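Workplace Programs | Progress Reports
Sun 30 December
By Kimie Amano

Since the April report the Padska trial has moved from the training room onto the guest floors. The robot now works on one task, the bedroom waste bins, and room attendants do everything else as before. The grant covers 134 rooms and we have worked in 60 of them.
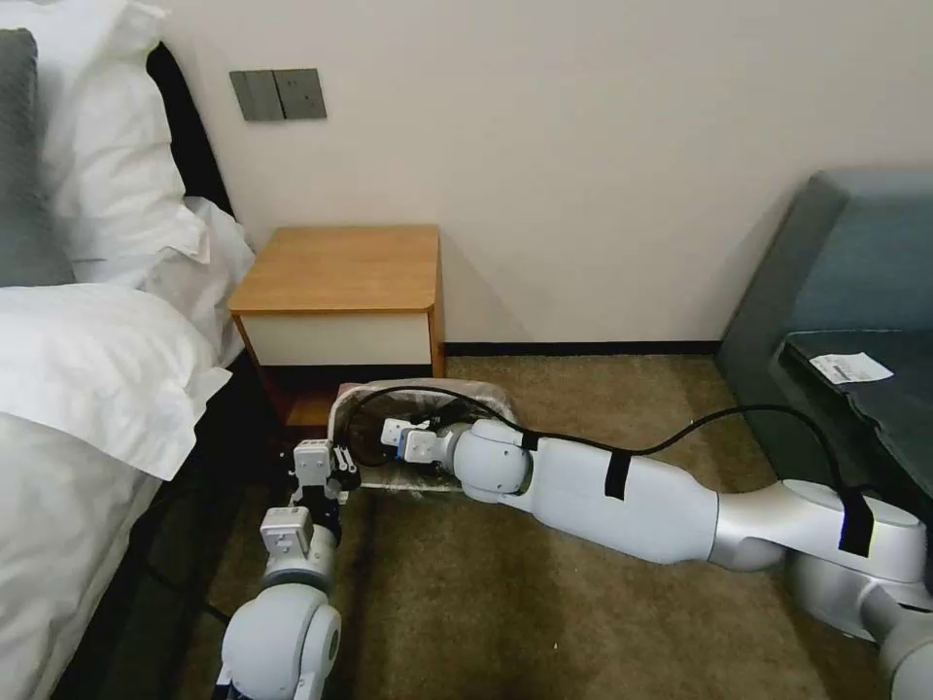

Bins were the attendants' own choice. In the staff survey they ranked bending to the floor beside the bed as the worst part of a shift, ahead of lifting mattresses. Ningsih Siregar rewrote the room checklist so that the attendant starts on the bathroom while the bin is being done, then checks the bin before leaving. Attendants can stop the robot at any time and finish by hand. They logged 554 such stops this period – most of them over bin liners.
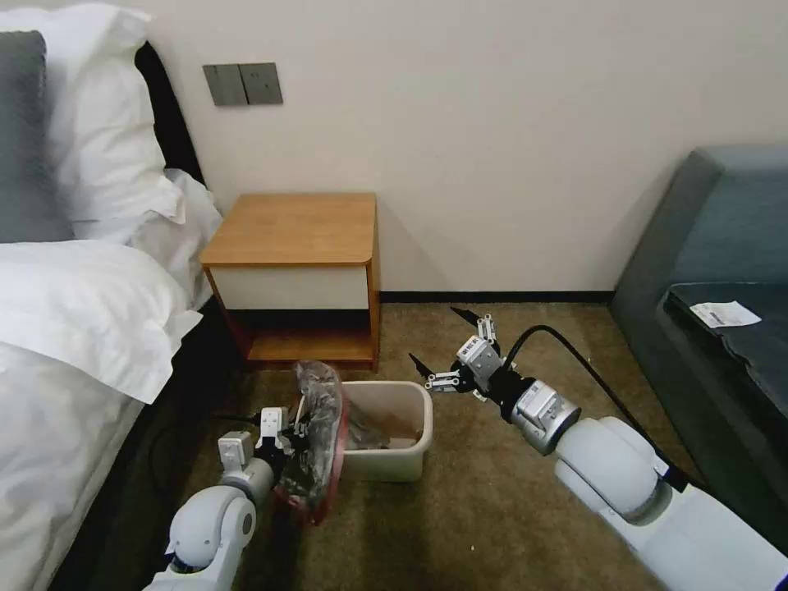 Liners remain the main open problem. Zulkifli Raju is comparing two thicknesses and will report on both. No posts have been cut and hours are unchanged, as agreed with staff at the start. Two attendants, Endang Purba and Marlina Tjoa, now spend one shift a week on robot setup and are paid at the higher grade for it.

Spending is on budget except for training, which is over by $3,000. We ask to move that amount from the travel line.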